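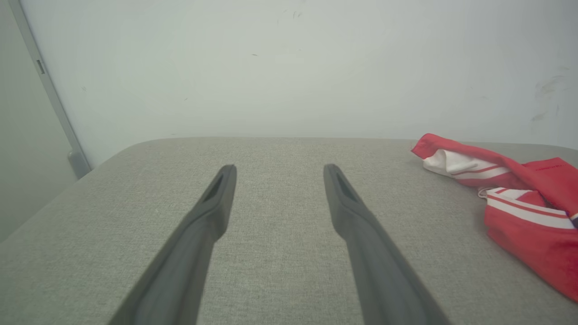 October
By Urs Ortner
4 min read

Wanted: 300 people who sit for a living and aren't sure it's hurting them

I have been told for years that my chair is killing me. I have been told this by chair companies, by a man who sells desks, and by a poster in the elevator. I would like to know how much of it holds up when you ask ordinary people to write down what their backs feel like, day by day, without anyone trying to sell them something at the end.

So the Hallthorpe Sitting Diary is looking for 300 adults who spend at least five hours of a normal workday sitting down. Office workers, drivers, phone agents, people who do piecework at a kitchen table, translators, dispatchers. You don't need a bad back. We would like plenty of people without one.

What set this off was a leaflet from Skustar, which makes a small clip that buzzes when you've been still too long. The leaflet says 3,213 users "reported improvement." Improvement in what? Compared with whom? I wrote to ask and got a coupon. It may be a perfectly good clip. I can't tell from the leaflet, and neither can you.

What you would do

For eight weeks you fill in a short diary each evening. It has six questions and takes most people a few minutes. You say how long you sat, how long you think you sat (we ask before you check), where it hurt if it hurt, how you slept, and whether you did anything about it. The last question is blank and you can leave it blank.

Half of you, picked at random, will get the Skustar clip in week three. The other half will get a printed card that says "Get up now and then." We bought the clips at full price. If the clip beats the card, we'll say so. If the card does just as well, we'll say that too, and tell you what the card cost.

We ask that you don't start a new exercise class or buy a new chair during the eight weeks. If you do it anyway, tell us and keep going. A messy diary is more use to me than a tidy one filled in from memory on the last night.

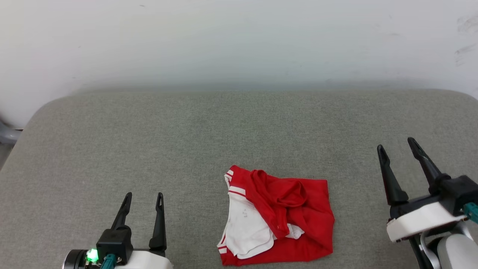
One person from the spring trial run wrote that the evening questions made her notice aches she would otherwise have slept through, and asked whether the diary itself was making people feel worse. It's a fair worry and I don't have a good answer to it. We have added a third, smaller group who fill in the diary only once a week, so we can at least look.

The trial run had 515 people sign up and a good many fewer finish. I would rather you said no now than vanished in week four. There is no shame in it — the diary is dull.

Who can't take part

Anyone under 18, anyone who has had back or hip surgery in the past year, and anyone who works for Skustar or for Favton, which makes the straps. If you're under a doctor's care for back pain, ask your doctor first. We don't give medical advice and we won't be reading the diaries as they come in, so please don't use them to report something urgent.

Pay and privacy

You get $40 at the halfway point and $60 when you hand in the last diary. Stopping early doesn't lose you the first payment if you've reached it. Your name is kept apart from your answers, and the answers are only published in groups. You can have your diary deleted up to the day we start adding things up.

How to sign up

Ask for the form at the front desk of the Solberg Building in Hallthorpe, any time before 6 p.m., or write to us there and we'll mail you one. Put "Sitting Diary" on the envelope. Forms close at the end of the month. Please don't tell us in your application what you think the result will be. Nearly everyone does.

Related
Do insoles do anything? We read the small print
The Hallthorpe water filter test, with corrections
Why we stopped trusting step counts
Call closed: Light sleepers and loud streets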